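Buying the second arm: what Virnden would do differently

Print this page | E-mail this page
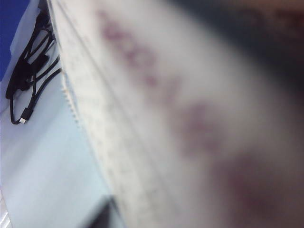 Sheet and cables, from the wrist camera.

Hüsnü Tokgöz has 11 minutes before his next call and he's eating while he talks. He plans equipment for Virnden, a small firm that sorts and files paper records for other people. One robot arm in already. A second due in August, if the money holds.

“The arm is the easy bit to price,” he says. “You get a quote, you sign it. Then come the cables, the mounts, the spare fingers, and no line in the budget for any of them.”

How much did that cost the first time? Some 1,000 pounds over, he says, mostly on small orders placed in a rush. This time there's a spares line from day one.

Two suppliers are on the list, Lullora and Toprak. He won't say which is ahead. Toprak is cheaper to buy, Lullora cheaper to keep running – or so the sales people tell him. “I've asked both for the price of a replacement wrist camera. One answered teh same day.”

Paper is hard work for a gripper, he says. It bends, it slides, it sticks to the next sheet. So he wants a trial on Virnden's own documents before any deposit goes over. Kumiko Nomura, who runs the bench, has asked for 16 days of it. He's pushing for fewer.

And the camera? “Close up you lose focus. Kumiko wants a better lens, I want to see what it costs first. We'll probaly meet in the middle.”

Lease or buy? Buy, he says, already standing up. “Leasing looked fine until I read the bit about repairs.”

Print this page | E-mail this page

Comments (2)

Erdal Ersoy
We had the same trouble with cables. Order double and label both ends.

Muammer Öztürkmen
Does the trial include training time? Ours didn't and we paid for it seperately.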